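# How Does an Espresso Machine Work?

Have you ever heard a coffee machine hum and hiss and gurgle, and wondered what on earth was going on inside? It sounds like a tiny train getting ready to leave the station! Grown-ups use it to make espresso, a small, strong coffee. You may be too young to drink it, but you're just the right age to find out how it's made.

Everything starts with the water. Many home machines have a tank you can see through, so it's easy to tell when it needs filling. A pump inside pulls the water out and pushes it toward the heater — and that pump makes most of the noise.

Next, the water gets hot. It doesn't quite boil, though! Boiling water can make coffee taste bitter and burnt, so the machine stops heating a little before that.

Now comes the exciting part. The hot water is squeezed through coffee that has been ground up very small and packed tightly together. Have you ever tried to push your hand through wet sand at the beach? The water has a hard job like that, so it needs a really big push. We call that push **pressure**. 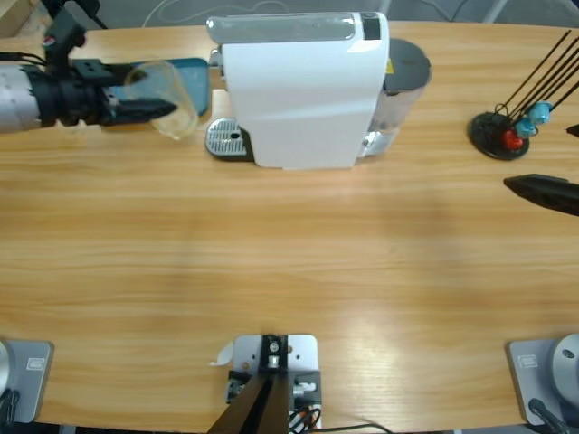 As the water squeezes through, it picks up color, smell and flavor from the coffee. Then it trickles down into the cup, dark brown with a golden foam on top. The foam has its own name, *crema*, the Italian word for cream, but there isn't a drop of milk in it! It's made of teeny bubbles of gas that were hiding in the roasted beans.

Did a few drops miss the cup? No problem. Under the spout there is a drip tray with holes in it — the drops fall through, and the top stays neat. Somebody does have to empty it now and then (maybe you've seen what happens when they forget).

## Try it yourself: the sand test

You don't need a coffee machine to see how this works. Ask a grown-up to help you find 2 paper cups, some clean sand and a jug of cold water.

1. Have your grown-up poke a few small holes in the bottom of each cup.
2. Fill both cups halfway with sand. Leave one loose and press the other down hard with a spoon.
3. Hold the cups over the sink and pour the same amount of water into each.

Which cup lets the water through first? Try it again with pebbles and see how fast the water goes!

**Stay safe:** real coffee machines get very hot, and so does the steam. Look and listen all you like, but let a grown-up press the buttons.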